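1/ Finally did the big pantry cleanout I've been putting off since March. Velthorpe has lids on sale this month so I went a little wild, 12 new ones, no regrets!!

2/ First rule: match every tub to a lid before anything goes back on the shelf. Orange is for flour and rice (I can spot it half asleep). 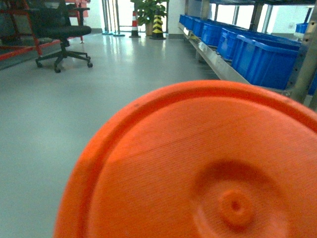 3/ Second rule: beans get soaked in batches. I do 2 pounds at a time, then simmer 90 minutes with a bay leaf and way too much garlic.

4/ Moved the Vamura chili powder up front too. It was hiding behind the oats and I'd bought it twice, ugh. Chili for dinner, obviously.

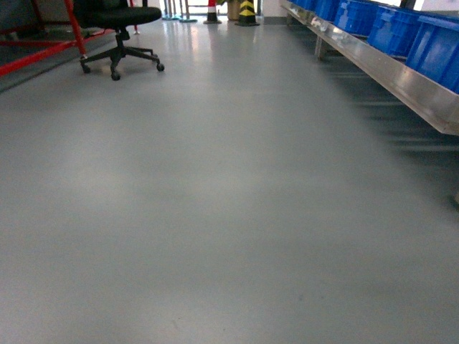 Gray floor, good light.

5/ Anyway, what's your go-to bean? I'm on a black bean kick but my sister swears by pinto. Recipes welcome!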